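Posted to the list by Stamatia Chatzigeorgiou, 9 January 2023

Re: Kallio arm keeps stopping at the basin

Hi Reijo and everyone,

Reijo Salminen wrote:
> Ours did it again. Halfway through the wipe the Kallio goes
> into protective stop and leaves the wrist hanging over the tap.
> Log says fault 18, force limit, but it wasn't touching
> anything. Has anyone at Dosberg seen this? I'm tempted to just
> raise the limit and get on with it.

Please don't raise the limit! We tried that in August and it was the worst idea I've had in years. The arm stopped complaining, sure, and then it pushed straight down on the rim of our test vanity and cracked it. I was standing close enough to get a decent fright.

I went back through our log after that (2776 lines, with a big pot of tea) and the force readings start drifting a good while before the stop. The sleeve on our wrist had a split along the seam, and when I peeled it back there was water sitting in the sensor housing. So the arm was feeling a load that wasn't there, and after we bumped the limit it couldn't feel the one that was.

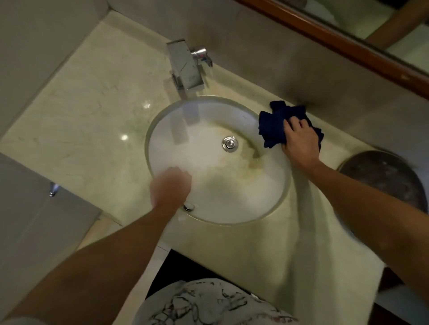 The other half of it is the cleaning motion itself. A person scrubbing a bowl changes pressure all the time without thinking, and the Aresora planner wants one flat number for the whole path. We've split ours into two passes now, a light one near the rim and a firmer one down in the bowl, and I re-zero the sensor in between. It's slower – quite a bit slower – but I can live with that.

So, power it down, get the sleeve off and have a look before you run it again. Stosuvov sent us two spare seals and I've still got one in the drawer if you want it, just send me your mailing address.

Cheers,
Stamatia

Last updated: 9 January

Contact the list owner | © Dosberg Service Robotics List | Back to top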